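Hanging a wooden paddle on a round utensil stand

Last updated May 2001
Reading time: 2 min
14 comments

Quick one. Wooden rice paddle or spatula with a hole in the handle, white stand with the hooks at the top. Sounds like nothing to it, but the stand tips if you rush. Clear the table top first and put the stand down flat.
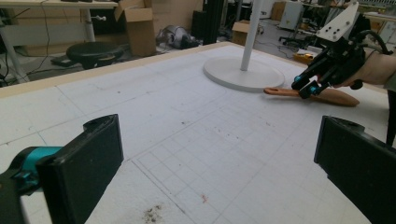
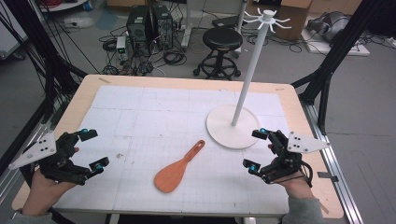

Sovard Housewares Club, Stidport branch

What you need

- a stand with a wide flat base, one pole, ring of hooks
- wooden paddle, hole near the end of the handle
- a flat table. Covered is fine, but smooth out the folds under the base
- damp cloth

Getting set up

Wipe the table. Crumbs under the base will make the stand rock, and a rocking stand is most of the trouble people write in about. Press down on the rim, go all the way round. If it clicks, lift and wipe again.

Stand goes farther from you, paddle close. Leave space between so your not reaching over one to get the other.

Hanging it

1. Look at the hole. If it's a long narrow one, the hook has to go in along the length of it, so turn the paddle now and not when it's up in the air.

2. Pick up by the wide end. Handle end stays free. Most people grab the handle and then have to swap hands halfway.

3. Steady the base with the other hand. Base, not pole. Skinny poles lean.

4. Lift till the hole is a bit above the hook tip. Go in from the outside, tip through the hole, then lower. Don't push toward the pole.

5. Let go slow. If it swings wait for it to stop before hanging the next one.

More than one tool

Second one goes on the hook straight across from the first. Then fill in the sides. Heavy stuff (ladles, the Biturer masher) never two side by side. The little Ortuño stand we had before went over with 400 grams all on one side, and it took a mug with it.

Taking down

Up first, then out. Pulling it straight toward you brings the whole stand along.

Wood tools: dry them completly before they go up. Drips run down the pole and sit in the base.

Drawer version of this page coming in July.

3 shares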